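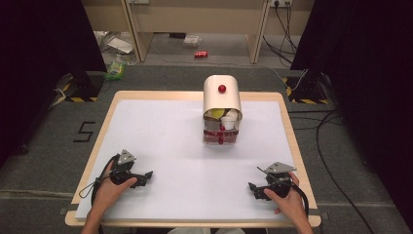 How often do the hand grippers need their jaws checked? At the start of every shift, and again after any knock against the tray rim.

Slide 2 - station layout. Two grippers, left and right, one cable each. Keep the cable loops outside the tray. A cable under the wrist drags on the handle and the tracking shows it as drift.

Slide 3 - jaw check. Close both jaws fully, look for a gap at the tips. If there is one, back off the pivot screw, reseat the finger, retighten. Spare fingers are in the Drudow drawer, part 2090. The older Rusell fingers fit but sit proud - do not mix them.

Slide 4 - top plate. Must not rock. Torque is on the Mühlbauer card. A loose plate means recalibration, 19 minutes at best.

Slide 5 - white board. Wipe with a barely damp cloth, no solvent. Replace when the surface scores. Last one went in May.

Slide 6 - logging. Faults go in Pruvamska under the station number. Liliana Martinelli closes them, so send questions to her. Checklist current as of Aug 4, 2019.

Pause for questions. Then calibration, if time allows.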